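Home | Syllabus | Week by Week | Readings | Office Hours | Print

Handout 7: Gaps, and How to Live with Them

Most of you arrived in this course believing that a well-made cabinet has no gaps. Please leave that belief at the door, which, you will notice, has a gap all the way around it. If it didn't, you would still be in the hallway.

Wood moves. It swells across the grain in a damp August and shrinks again when the heating comes on, and it does this for decades after the tree has stopped having opinions about anything. A drawer fitted too tightly in winter is a decorative panel by summer. The old answer was the frame and panel: a solid frame with a loose panel sitting in a groove, free to move without splitting anything. Please do not glue the panel. Every year somebody glues the panel.

Chipboard changed the argument. It moves far less, so makers could promise edges that met and stayed met. The Trundby sideboard of 1964 is our main case. Its drawings, which Noboru Noguchi goes through at length in the reader, call for doors that close flush against each other with no visible line. The factory at Sindwood built 870 of them and then quietly changed the drawings. The hinges were the trouble. A door hung a hair low will advertise the fact all the way across the room if its neighbor is hung a hair high.

The revised model had a deliberate groove between the doors, painted black inside. Sales copy called it "the shadow line." Marloes Coppens calls it "the surrender," and her chapter is the better read of the two, though she is unfair to the hinges.

Terms you should be able to use without looking them up:

Reveal: a gap or step left on purpose, kept even along its length.
Flush: two faces on the same plane, or near enough that the client has stopped measuring.
Scribe: to cut an edge to follow a crooked wall, then tell people the wall is straight.

Reading: Noguchi, chapters 2 and 3; Coppens, "The Surrender." The Van Rooij catalog is optional but has better drawings than either.

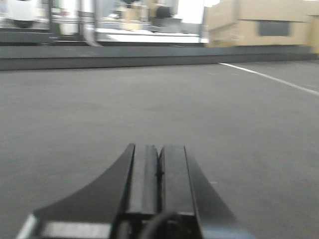

Color does a good deal of a reveal's work. On a pale door, a dark line is the first thing anyone sees, so it had better be even. Dark parts are more forgiving. Take the two long black bars standing side by side here, nearly touching: the slit between them is thin and dark enough to sink into the matte black on either side, and the slight waviness in the seam is faint. Put the same waver between two white doors and you'd have a letter from the customer. For next time, bring one drawing of a pair of doors at full size, with the reveal marked and a sentence saying why you chose that width. "It looked right" is a sentence, and I will accept it once.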